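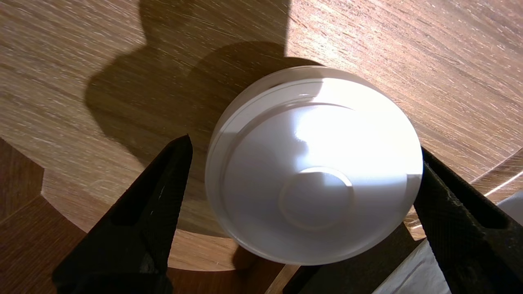 Leltero：家用小物件说明书语句集
第2版 README

3月 | 文：Leltero 维护者
打印本页 | 用电子邮件发送

这是什么

Leltero 收的是中文说明书里的句子。范围限于家里那些本来用不着说明书的东西：密封罐、皂盒、沥水架、旋盖水杯、粘钩、晾衣夹，还有一种我至今没弄明白用途、说明书却写得格外郑重的塑料圆盘。

语料来自78份纸质说明书，长的折成手风琴，短的印在包装内侧，得把盒子撕开才能读到。撕开以后通常也就没法退货了，说明书第一条往往正是“如需退货请保持包装完好”。

做这套东西的起因是我想写一个小工具，把说明书改写成老人家愿意读的话。工具叫 Twal，写到一半发现没有现成的句子可以试，于是先来整理语料。整理完语料，Twal 还停在一半。各位看到的这份 README 大概是整个计划里最完整的部分。

目录结构

sentences.tsv 句子正文，一行一句
sources.tsv 来源表，一行一份说明书
labels.tsv 人工标签

共3个文件，UTF-8 编码，制表符分隔。别用表格软件直接双击打开，它会把“1-2圈”认成一月二日，并且对此非常自信。第1版就是这么坏掉的，当时有一只保鲜盒的盖子需要“顺时针旋转一月二日”。

字段说明

sid：句子编号。一旦发布就不再改动，删掉的编号也不补。中间有空缺属于正常现象，请不要来信提醒。

doc：所属说明书的编号，对应来源表。

text：句子原文。错别字照录，标点照录，感叹号连用几个就录几个。“请勿将本品置于明火上上方”里多出来的那个“上”，是原文的，我校了好几遍才敢这么说。

section：句子所在的段落，取值有“使用方法”“清洁保养”“注意事项”“售后”“其他”。“其他”里多半是厂家的问候和祝愿。有一份皂盒说明书在末尾祝我前程似锦，我把它归在这里，心里是领情的。

category：物品大类，按功能分。一件东西号称有多种用途的，按它包装上字号最大的那一种算。

标签

每个句子由2个人各标一遍，意见不同的当面商量，商量不出结果的记作“存疑”。标签如下。

指令：让读者做一件事。例如“首次使用前请用清水冲洗”。

禁止：让读者别做一件事。说明书的主体。写作者似乎设想过读者能干出的一切，包括把粘钩用于攀爬。

描述：交代物品的样子或性能。例如“盖体内侧设有凹槽，便于排水”。

免责：语气忽然变得很正式的那些句子，通常以“因此造成的”起头，以“概不负责”收尾。中间是什么，读得越多越不重要。

抒情：第1版没有这一类，后来不得不加。“一只好杯子，陪你走过四季”总不能算指令。

存疑：见上。最典型的是“可放心使用（儿童除外）（加热除外）（长期除外）”，我们为它争到晚饭时间，最后都同意先吃饭。

采集与转录

说明书来自亲友捐赠和我自家抽屉。那个抽屉几乎每户人家都有，里面装着说明书、保修卡、多余的螺丝，以及一把不知道开什么的钥匙。钥匙没有收入数据集。

转录靠手敲。试过识别软件，遇到浅灰底上印白字的那几份便一律输出空白。换成人来读，结果稍好，眼睛稍坏。折痕压住的字，凭上下文能确定的补上，不能确定的用方框“□”代替。带方框的句子可以用正则直接筛掉，也可以留着，当作填空。

切句以句号、问号、感叹号和换行为界。有些说明书通篇只用逗号，一口气从拆封讲到报废，这种情况由人在意思转弯的地方断开，并在来源表的 note 一栏写“逗号”。同一厂家给不同产品套用同一段话的，全部保留，没有去重。想去重的话请自己来，做之前最好想清楚，“请置于儿童接触不到的地方”出现得那么频繁，本身就是一项信息。

哪些东西没收

电器没收。电器说明书有自己的规矩，表格多，警示图标多，收进来会把别的句子淹掉。

药品没收，食品也没收。这两类的措辞出了差错会有后果，我担不起，也不想担。

外文部分没收。许多说明书一面中文一面英文，两面说的常常不是同一件东西，对照起来很有意思，等哪天有人愿意做平行语料再说。

来源里的品牌名统一换成占位词 Plultel，电话和地址删去。因此会读到“感谢您选择 Plultel 沥水架”和“感谢您选择 Plultel 鞋拔”并存的局面，好像有一家雄心极大的公司。并没有这家公司。

适合拿来做什么

句子分类的练手，祈使句研究，文本简化，或者给写说明书的人当反面教材。有位朋友拿它做朗诵材料，据说“免责”类效果最佳，适合用低沉的嗓音。

不适合拿来做什么

别用它来学怎么使用这些物品。语句照录，内容没有核实，里面有两份说明书对同一种旋盖给出了相反的旋转方向，我都没敢改。

也别用它推断中文说明书的总体水平。抽屉是谁家的，里面就是谁家的口味。我家显然偏爱带盖子的东西，“拧紧”“扣合”“对准卡槽”一类的说法因此偏多，衣架之类则少得可怜。方言地区的小厂产品也收得不够，欢迎补充。

已知问题

“清洁保养”和“注意事项”经常混写，一句“请勿用钢丝球擦洗”放哪边都说得通。我们以它在纸上的位置为准，纸上没有小标题的，归入“注意事项”。

全角和半角括号没有统一。统一过一次，弄坏了尺寸，又改了回去。

描述类句子里的“食品级”“环保”“优质”等词未经任何检验，只说明印了这几个字。

来源表里的年份一栏大多空着。小物件的说明书不爱写年份，写了的也不妨留个心眼，有一份把生产日期印成“见包装”，包装上印着“见说明书”。

许可与引用

标注和整理部分可以自由使用，注明出处即可。原句的权利归原来写它的人，他们大概并不知道有人在逐字抄录。若有权利人认出自己的句子并希望撤下，来信说明是哪一句，我们删掉正文，编号留空。

引用时写“Leltero 语句集，第2版”就够了。若要写得更正式，请自行正式。

贡献办法

把说明书摊平，正反两面拍清楚，连同物品大类一起寄到下面的邮箱。请别寄实物，上回收到一只没有盖子的罐子和一张讲如何盖盖子的说明书，至今还摆在书架上，里面放了回形针。

转录时请忍住替原文改错的冲动。我知道很难。“的地得”尤其难。实在忍不住，可以在 note 一栏发泄，那一栏没有字数限制，也没有人审。

版本记录

第2版：修复被改成日期的圈数；新增“抒情”标签；重标全部“其他”段落；把“鞋拔”从厨房用品里移出来。

第1版：首次发布，请勿使用。

联系：请使用项目页上的邮箱，周一回信 | © Leltero 维护者 | 返回顶部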